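Étendage intérieur : retour sur l'humidité, le grammage et les plis

11 octobre 2021

Suite du billet sur l'essorage. Plusieurs lecteurs m'ont demandé pourquoi j'insistais autant sur le séchage du linge plat alors que la machine fait, selon eux, l'essentiel du travail. Je reprends donc la question à partir du moment où le tambour s'arrête.

Un drap en coton sort de l'essorage avec une masse d'eau qui dépend de trois choses : la vitesse de rotation finale, la durée du dernier palier et le tissage. La vitesse est indiquée sur la façade de la machine. La durée du palier ne l'est presque jamais, et c'est pourtant elle qui explique que deux appareils réglés à l'identique rendent un linge différent. Ma vieille Hapeta tient le palier 3 minutes. La Trisier qui l'a remplacée monte à la même vitesse mais redescend au bout de 2 minutes, et le drap pèse sensiblement plus lourd à la sortie. J'ai pesé, au peson à ressort, toujours le même drap, toujours le même programme. La mesure est grossière, la différence ne l'est pas.

Le tissage compte davantage que la matière. Une percale serrée relâche son eau lentement et marque beaucoup. Un satin de coton de même masse surfacique sèche un peu plus vite en surface et garde une humidité résiduelle dans les ourlets, qu'on ne sent pas à la main. La gaze ne pose aucun problème. Le lin, contrairement à ce qu'on lit partout, sèche bien à condition d'être étendu dès la fin du cycle. Laissé une heure en boule dans le tambour, il prend des cassures que seul un nouveau passage à l'eau enlève.

Venons-en à l'étendage. Le principe est connu : l'eau quitte le tissu si l'air au contact de celui-ci n'est pas saturé. Dans une pièce fermée, l'air immobile entre deux pans de drap se sature en peu de temps, et le séchage se réduit alors à ce que la diffusion veut bien emporter. Plier un drap en deux sur un fil revient à créer exactement cette poche. Le plier en quatre revient à sécher la couche extérieure et à cuire doucement les trois autres dans leur propre humidité, avec l'odeur qu'on connaît.

La règle que j'applique est la suivante : une seule épaisseur, tendue sur toute sa largeur, avec de l'air des deux côtés. Cela demande de la place en hauteur. Un drap suspendu au-dessus du passage gêne moins qu'un étendoir planté au milieu du salon, et il profite de l'air chaud qui s'accumule sous le plafond.

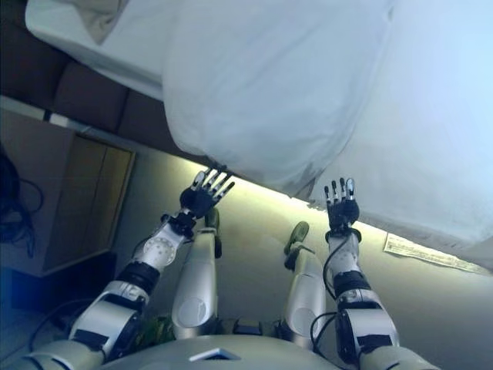
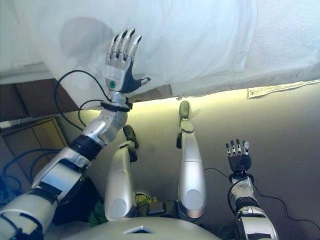

La question de la hauteur mérite qu'on s'y arrête. Entre le sol et le plafond de ma buanderie, l'écart de température reste modeste en été et devient net dès que le chauffage tourne. L'air plus chaud peut contenir davantage de vapeur avant saturation, et l'évaporation s'en trouve accélérée. En contrepartie, si rien ne brasse cet air, la vapeur stagne en haut et finit par condenser sur la paroi la plus froide. Chez moi, c'est le mur nord. J'y ai trouvé des points noirs au bout d'un hiver, dans l'angle, derrière le tuyau.

J'ai donc posé un hygromètre, puis deux. Le premier, un Lusberg à cadran, dérive trop pour servir à autre chose qu'à donner une tendance. Le second est un modèle numérique sans intérêt particulier, étalonné au sel humide dans un bocal fermé. Avec un seul drap suspendu, fenêtre close et porte fermée, l'humidité relative atteint 80 % et s'y maintient une bonne partie de la soirée. Porte entrouverte, elle monte moins haut mais gagne le couloir, ce qui revient à déplacer le problème. Fenêtre ouverte en grand quelques minutes, puis refermée, elle chute vite et remonte lentement. C'est la meilleure méthode que j'aie trouvée sans appareil.

Avec appareil, il y a le déshumidificateur. Carmela Melis, qui tenait une laverie à façon avant de prendre sa retraite, m'a conseillé de le placer bas, la sortie d'air dirigée vers le haut, entre le mur et le tissu. Je le mettais auparavant au centre de la pièce, où il aspirait en partie l'air qu'il venait de rejeter. Le changement de position a eu plus d'effet que le passage au niveau de ventilation supérieur – et il ne fait pas de bruit supplémentaire.

Reste le cas des plis. On distingue ceux de l'essorage, imprimés dans la fibre humide par la force centrifuge, et ceux de l'étendage, formés par le poids du tissu autour du fil ou de la pince. Les premiers se réduisent en secouant le drap deux fois dans chaque sens avant de le suspendre. Les seconds dépendent du support. Un fil fin marque une ligne franche. Une barre ronde de bon diamètre ne marque pratiquement pas. Les pinces laissent une petite corne à chaque point d'attache, et il vaut mieux les placer dans l'ourlet, là où l'épaisseur encaisse la contrainte.

J'ai abandonné les cordes en polypropylène, qui s'allongent en charge. Un drap humide au milieu d'une portée un peu longue suffit à créer une flèche, le tissu glisse vers le point bas et se fronce. La corde gainée Lellavport que j'utilise à présent a une âme en acier et ne bouge plus une fois tendue. Il faut en revanche des fixations sérieuses : une corde presque horizontale exerce sur ses ancrages une traction bien supérieure au poids qu'elle porte. J'ai arraché une cheville pour l'avoir oublié. Mes portées sont maintenant limitées à 105 centimètres entre deux supports, sur des barres pour les grandes pièces et sur corde pour le reste.

Le sens de suspension fait débat. Dans le sens de la chaîne, le drap s'allonge un peu et reprend une forme correcte. Dans le sens de la trame, il se déforme davantage, surtout s'il est ancien. Je suspends donc par un petit côté lorsque la hauteur le permet, ce qui n'est pas toujours le cas avec les draps deux places. Pour les draps-housses, aucune solution n'est propre. Les élastiques retiennent l'eau et les coins forment des sacs. Je les retourne à mi-séchage, coins vers l'extérieur, et j'accepte que la bande élastique demande une demi-journée de plus.

Dernier point, le repassage. Un drap retiré un peu avant la fin du séchage, plié sous tension et posé à plat sous une pile se passe de fer. La difficulté est de choisir le moment. Trop tôt, il moisit dans l'armoire. Trop tard, les plis sont fixés. À la main, on se trompe presque toujours, car un tissu froid paraît humide même lorsqu'il ne l'est plus. Le peson est plus fiable : je note la masse du drap sec une fois pour toutes sur l'étiquette, au feutre à textile, et je compare.

Les relevés complets de la buanderie seront en ligne en décembre, quand j'aurai des valeurs avec le chauffage en marche. Pour les taies et les torchons, je n'ai rien mesuré et je ne compte pas le faire.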